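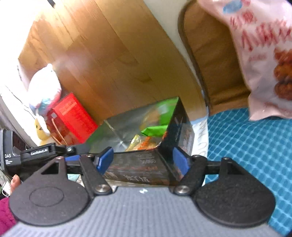

Open snack box, with a corner of the room behind.

Skunonell Neighborhood Association
Minutes of the Regular Meeting
November 25, 2020
Posted by Finlay Guthrie, Recording Secretary

1. Call to Order and Attendance

The meeting was called to order by the chair, Crescencio Lozano. A quorum was present. Members attending by telephone were asked to state their names before speaking and before each vote.

2. Approval of Prior Minutes

The minutes of the previous regular meeting were read. One correction was made: the street listed under Drainage should read Brelterora Lane and not Brelterora Court. The minutes were approved as corrected.

3. Drainage on Brelterora Lane

The chair reported that the contractor, Ketow, had inspected the storm drain at the low end of the lane. The grate is sound, but the pipe below it is partly blocked by roots. Ketow has offered to clear the pipe with a cutter and to return in spring to look at it again. The work does not require digging up the pavement.

A member asked whether the trees along the lane would have to come down. The chair answered that no removal is proposed. A second member asked that residents be told in advance which side of the street will be closed to parking. The secretary will place notices at both ends of the lane.

Motion to accept the offer from Ketow. Seconded. Carried, with two members abstaining.

4. Tool Library

The secretary presented the annual inventory. The library holds 61 items, of which 60 were on the shelf or properly signed out at the time of the check. The missing item is the long pole saw. Members who may have it are asked to return it to the shed - no late fee will be charged on this item through the end of the month.

Discussion followed on the loan period for ladders. Several members felt that one week is too short for house painting. Others noted that the ladders are the most requested items in the shed from spring through fall. It was agreed to keep the present loan period and to allow one renewal if no other member is waiting.

5. Vasić Path Footbridge

The handrail on the north side of the footbridge is loose at the second post. The county has been notified and has given a case number, which is on file with the secretary. Until repairs are made, members are asked to use the south rail.

The request for a light at the bridge was tabled. The chair will find out who owns the utility pole nearest the path and report back.

6. Leaf Collection

Leaves should be raked to the edge of the lawn and kept out of the gutter. Bags are accepted if they are paper. Branches will not be picked up with the leaves and must be tied in bundles for the regular yard waste truck.

A member stated that the last truck missed the upper part of the hill. The secretary will write to the hauler.

7. New Business

A proposal to change the start time of regular meetings was heard and did not receive a second.

Permission was granted for the reading circle to use the bulletin board by the shed, provided that old notices are taken down.

8. Adjournment

There being no further business, the meeting was adjourned. The agenda for the next meeting will be mailed to members and posted on the bulletin board.

Respectfully submitted,
Finlay Guthrie

Comments

hillside_marge
The truck missed us on the upper loop too, both sides. Please add that to the letter.

T. on Brelterora
Will the parking notices say what hours? I work nights and my car is there all day.

Finlay Guthrie
Yes, the hours will be on the notice once Ketow confirms them.

oldshed
Check behind the wheelbarrows for the pole saw. It slides down back there.

Recent Items

Storm Drain Inspection: Summary for Residents
Tool Library Rules and Sign-Out Form
Vasić Path: How to Report a Problem
Yard Waste and Leaf Guidelines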